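Notebook, Tranari toddler health survey, Fondport office
November 2020

Back on the growth records after the gap. Status: the October returns from all 17 posts are in the database, double entry finished, first reconciliation run last night. Records in: 3,917. Records with two usable weighings at least four weeks apart: 1,724. The drop between those two figures is larger than I planned for and most of this entry is on that.

Where they go missing. The main loss is at the ID match. The second weighing card carries the child's given name and the post number, and where a family moved from one post to another the link breaks. Second loss is dates. Cards from the upland posts have the day and month swapped on a fair share of lines, which gives negative intervals or intervals of ten months. I have not corrected any by hand. Script flags them and writes them to a separate file, date_check, sorted by post and then by card number.

Third loss is length. Children under two should be measured lying down, older ones standing, and the form has one column for both. Where the method box is blank I can't apply the 0.7 cm adjustment, so weight-for-length is left empty for those and only weight-for-age is computed.
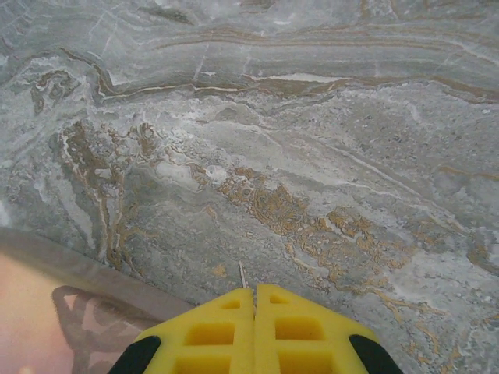
Vaughan Tomoana objects to leaving them empty. His view is that a blank method box on a child of 14 months almost certainly means lying down, that the field staff skip the box when the answer is obvious to them, and that we throw away good measurements by being strict. He would fill by age and mark the row. I agreed to run it both ways and compare the z-score distributions before deciding. Column name for the filled version: len_m_imp. Do not overwrite len_m.

Scales. The Venckus hanging scales were checked against the 5 kg and 10 kg test weights before going out. 4 of them read high at 10 kg, all by 0.1 or 0.2. Those went back with a correction note taped to the dial side. I want the check repeated at the end of the round, same weights, same order, results on the same sheet, so that drift is visible. The spare stays at the office.

Parent questionnaire. Feeding section is fine. Section C (play and talk at home) has a problem at C6, "How often does an adult look at a book with the child?" The top answer is "daily" and nearly everyone at the Tamum posts picked it. Either that is true or the question is leading. C7 asks for the title of a book or the subject of it, and a good many of the same parents left C7 blank. I cross-tabbed the two and put the table in the shared folder under section_c. Possible change for the next round: ask about yesterday only, yes or no, and drop the frequency scale.

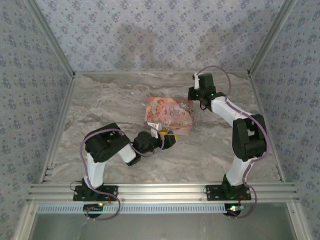

Yesterday only is too narrow, according to Elsie Lowther, who wrote in the margin of the printed draft that market days and visits to grandparents would pull the figure down at some posts and leave others alone. She suggests the past three days, counted, so the answer runs from zero to three. It costs one extra line on the form. I think she is right – will redraft C6 that way and try it at two posts before it goes to the rest.

Also to note: C9 (who looks after the child during the day) allows one answer and the interviewers have been circling two. Recode as multiple response. Digby Whitcombe has the coding sheet and needs the new values before he starts on the Tamum cards.

Open items
Rerun match with post number dropped and date of birth added.
Distributions for len_m and len_m_imp, by post.
Send date_check to the upland supervisors, ask for the original cards.
End-of-round scale check, all units.
C6 redraft to Elsie, C9 values to Digby.

Match rerun started 16:40, log goes to the usual place.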